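Robot Demonstration Operators, Part-Time and Full-Time
Mononura Project, Chisholm site

Posted Monday, November 12, 2018

Vadow is hiring operators to record examples of simple tabletop tasks for a robot learning system. You will guide a robot arm through short tasks by hand control, and the arm's movements and camera pictures will be saved as training examples. The work is on site in Chisholm. No background in robotics or programming is needed.

About the project

Mononura is a joint project of Vadow and Droltska. Droltska builds the learning software. Vadow runs the recording floor and supplies the examples. The goal is a system that can pick up, move and put down everyday objects it has not handled before, on tables it has not seen before.

A system like this learns from people. It needs many recordings of the same kind of action done by different hands, with small changes in where the object starts, how it is turned and what it sits on. One operator tends to come in from the side, another from above. We want both in the collection, so we are hiring several people for each shift.

Recording started in September with a small group. We now have five stations and plan to run all of them in two shifts.

What you will do

Each station has a table, an arm with a two-finger gripper, a control handle and a screen. At the start of a block you get a task card. It names the objects, gives a rough starting layout and states the task in one sentence, such as "Move the object from the plate to the table" or "Put the object on the plate." You set up the table, start the recording, carry out the task with the arm, stop the recording and mark the result. Then you change the layout and do it again.

A single example usually takes less than a minute. A full shift comes to around 200 examples once you are used to the controls. New operators record far fewer in their first week, and that is expected.
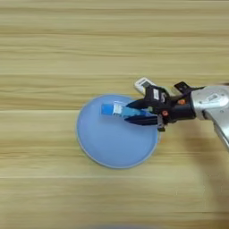

Plate task at one of the Chisholm stations, with the object held between the gripper fingers.

Small objects on plates and in shallow dishes make up much of the current work. The fingers have to come down low enough to get a good hold without pressing on the plate, and the approach should be smooth. If you miss on the first try, keep the recording going and try again. Missed grasps followed by a second attempt are useful to Droltska and are kept under their own label. What we cannot use is a recording where the operator reached in and moved the object by hand, or one where the wrong result was marked.

Other duties:

Change objects and table surfaces between blocks according to the card.
Write a short note when something out of the ordinary happens during a recording — a dropped object, a loose screw, a stalled arm.
Check the camera view at the start of each block and after any bump to the arm.
Review a sample of another operator's recordings once a week and correct labels where needed.
Wipe down the table and put objects back in their numbered bins at the end of the shift.

You will not be asked to repair equipment. A technician is on the floor during both shifts. If the arm stops or behaves in a way you did not command, press the stop button and call the technician.

Who we are looking for

We need patient people who can do the same kind of task many times and keep paying attention. Past operators have come from sewing, warehouse picking, dental assisting, food prep and video editing. Some had never used anything like our equipment and were comfortable with it by the end of training.

You must:

Be at least 18 years old and allowed to work in the United States.
Be able to read task cards and write short notes in English.
Be able to sit or stand at a station for up to an hour at a time.
Have steady use of at least one hand. The handles can be set up for the left or the right.
See well enough, with glasses or contacts if you use them, to follow small objects at arm's length and on a screen.
Be on time. Stations are assigned by name and we can't easily fill an empty one.

It helps if you have done quality checking, data entry or any work that required following a written procedure. Game controller experience is fine to mention, but it makes less difference than people expect.

Hours and location

Morning shift is 7:00 to 1:00. Afternoon shift is 1:30 to 7:30. Both run Monday through Friday. Part-time operators work three shifts a week and full-time operators work five, with additional paid hours for labeling. We do not record on weekends.

You will work in blocks of 50 minutes with a 10-minute break after each one. There is also a paid meal break in the middle of the shift. Please take the breaks. Recordings made by tired operators have more errors in them, and wrist strain is a real concern with this kind of control.

The recording floor is on the ground level of the Vadow building in Chisholm. There is free parking behind the building and an entrance without steps on the same side. The floor is kept cool for the equipment, so bring a sweater.

This job can't be done from home.

Training

All new operators get four days of paid training. The first day covers safety, the stop button, the workspace limits of the arm and how to start and end a session. On the second and third days you practice on a spare station with blocks, cups and plates. On the fourth day you record 100 practice examples and go over them with a trainer. These do not go into the collection.

You do not have to reach a set speed to pass training. The trainer looks at whether your movements are controlled, whether your labels are right and whether you stop when you should. If you need another day, you can have it, also paid.

Pay

Operators are paid by the hour. There is no pay per example and no bonus for higher counts. We tried a count target in the first weeks of recording and dropped it after the labels got worse. The hourly rate is the same for part-time and full-time operators and will be given to you in writing before the trial session. Full-time operators are eligible for health coverage after 60 days.

Operators who finish their first three months receive a single completion payment of $400.

The current contract runs for nine months. It may be extended depending on what Droltska needs for the next stage. We will tell operators about any extension at least one month before the end date.

What is recorded

The station saves the arm's position, the state of the gripper, the handle input and the pictures from the cameras at the arm and over the table. Your hands may show up in the pictures while you are setting up objects. There are no microphones. Each session is stored under an operator number, and the list that links numbers to names stays with Vadow and is not shared with Droltska.

You will be asked to sign a consent form that covers this. Please read it before your first day. Questions about it can be raised at the trial session or sent in by e-mail ahead of time. You may also ask to see your own recordings at any point while you work here.

Rules on the floor

Phones stay in the lockers during recording blocks. Long hair has to be tied back. Loose sleeves, rings and bracelets are not allowed at the stations. Closed shoes are required. Food and drinks, including water, stay in the break room — it is right next to the floor and open at all times.

Only one person works at a station at a time, except during training. Keep your hands out of the work area while the arm is enabled.

How to apply

Fill out the short application form on the Vadow jobs page, or pick up a paper copy at the front desk in Chisholm. A résumé is welcome but not required. In the form, tell us:

Which shift you prefer, and whether you could take the other one.
Whether you want part-time or full-time hours.
The earliest date you could start.
Any work you have done that called for careful, repeated hand movements.
Any change to the station or the schedule that would make the job workable for you.

We will invite suitable applicants to a trial session of two hours. You will get a short introduction, try the controls on two or three simple tasks and talk with a member of the floor team. The trial is paid at the training rate whether or not you are offered a position. Bring a photo ID.

We answer every application, normally within two weeks. Positions are filled as suitable people apply, and the posting will be taken down when both shifts are full. If you applied in September and did not get a place, you are welcome to apply again. Use the same form and check the box for previous applicants, and you will not need to repeat the trial session.

Vadow is an equal opportunity employer. Station height, chair, handle type and screen text size can all be adjusted, and we will talk through other accommodations with any applicant who asks.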